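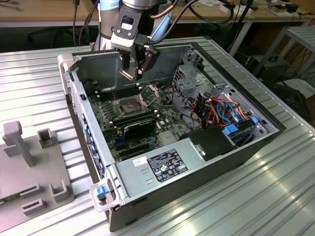 Two weeks in Zotska, help me not waste it

GracaB wrote:
Evening all. I've finally booked Zotska for the autumn, after putting it off for years, and I'd love some advice from anybody who's been lately. We've got two weeks, my sister and me, flying into Jetel and out of the same place. The rough plan is three nights in Jetel, then up to the lakes for walking, then a few lazy days on the coast before home. We don't drive (well, she does, but not abroad and not on hills) so it's all going to be buses and the odd taxi. Is that mad? The guidebook I've got is so old that it still lists the night train.

Also wondering about money. Do the guesthouses up by the lakes take cards now or is it still cash in an envelope?

Thanks in advance, and sorry if this has all been asked before, I did search but ended up reading a very long argument about rucksacks.
Graça

tareksalem wrote:
Not mad at all! I did pretty much that trip in June 2023 and never once wished for a car. The bus from Jetel to the lakes goes twice a day and you want the early one, partly for the views and partly because the later one stops at every farm gate. It's number 324, painted on a bit of board in the windscreen, and it leaves from behind the market and not from the main bus station, where I stood for a good half hour like a lemon.

Cash for the guesthouses. Mine took cards in theory, but the machine lived in a drawer and the lady looked so sad when I asked that I walked down to the cashpoint instead.

I'd cut Jetel to two nights, mind. It's a nice enough town but you'll have seen the old quarter and the castle by the second lunchtime.
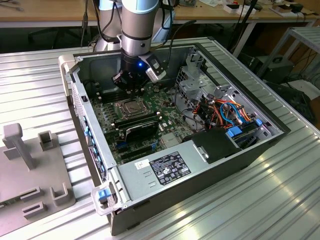 Robot arm reaching into an open desktop PC

Philomena D wrote:
Oh I couldn't disagree more about Jetel, sorry Tarek! Three nights at the very least, and I'd give it four. Castle and old quarter, yes, one day, but then there's the river path, and the little bathhouse on the far bank, and the whole business of sitting about with a coffee and a plum dumpling watching everyone argue over parking. We were there five nights and I was sorry to leave. It depends what you like, I suppose, but if you've only got two weeks I wouldn't spend them all on buses.

What I would drop is the coast. It's a long way for a pebbly beach and a row of shut restaurants once the season's over. Graça, when exactly are you going? If it's November I'd forget the coast altogether.

GracaB wrote:
Late September into October, so not quite as bleak as that! My sister has her heart set on a swim, so the coast might have to stay or I'll never hear the end of it. The bathhouse sounds just our thing though. Do you need to book?

Philomena D wrote:
No booking, you just turn up and pay at the hatch. Take your own towel, theirs are the size of a tea tray.

hongjun_z wrote:
Coming in on the coast question. It depends which bit. The big resort does close up early, Philomena's right there, but the fishing village two stops before it stays open all year and the water is still fine at the end of September if you're British about it. We paid 200 a night for a double with breakfast (local money, so not much at all) and had the place almost to ourselves. Breakfast was enormous, boiled eggs and smoked fish and a sort of sour cherry cake, and we didn't need lunch on any of the days.

I'd also say don't try to go straight from the lakes to the sea in one go. It's around 122 miles and it looks like nothing on the map, but the road goes over the pass and it took us most of a day with the change. We broke it up the second time and stayed a night in the little town at the top.
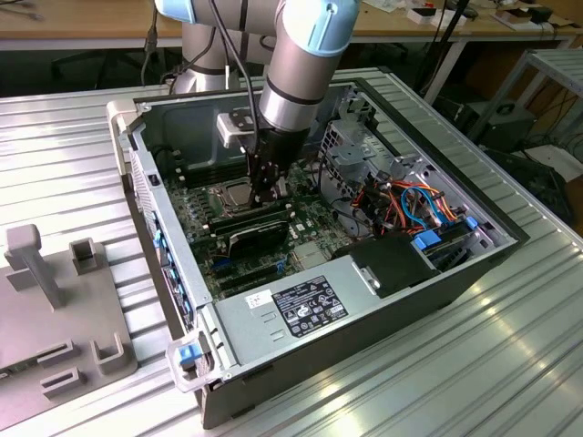
tareksalem wrote:
Agree with Hongjun about the pass, that leg nearly finished me off. Fair enough on Jetel too, I'm an impatient sort and my wife says I'd do Rome in an afternoon. One thing I forgot, Graça, is to get your maps and tickets sorted on paper before you go up to the lakes, as the signal is dreadful once you're past the reservoir. I keep all mine on the old desktop at home and print the lot. If yours ever ends up on its side with the cover off and the green motherboard on show, like the one in the photo, you'll be glad of a copy in a plastic wallet! The walking map you want is the green one, sheet 954, and the bookshop by the castle gate had a pile of them.

YulanY wrote:
Hello, just back from there last month so this is fairly fresh. The 324 still goes from behind the market, but the early one now leaves at ten to seven and not at half past, so don't go by older posts. And cards are fine in two of the lake guesthouses, the one by the church and the one with the blue shutters. Still take cash for the buses.

Boots or trainers? We did the whole lower loop in trainers and were perfectly happy, the upper one I'd want boots for, it's all loose stone on the way down.

Philomena D wrote:
Boots for both if it's rained! I went over on my bottom twice on that lower loop.

GracaB wrote:
You are all wonderful, thank you. So I think it's now three nights in Jetel (sorry Tarek), five at the lakes, one at the top of the pass, then Hongjun's fishing village, and back to Jetel for the last night before the flight. Ten to seven is going to go down very badly with my sister but I shall break it to her gently. Hongjun, could you message me the name of the place with the cherry cake?

hongjun_z wrote:
Sent. Ask for a room at the back, the front ones are over the harbour and the boats start up at four.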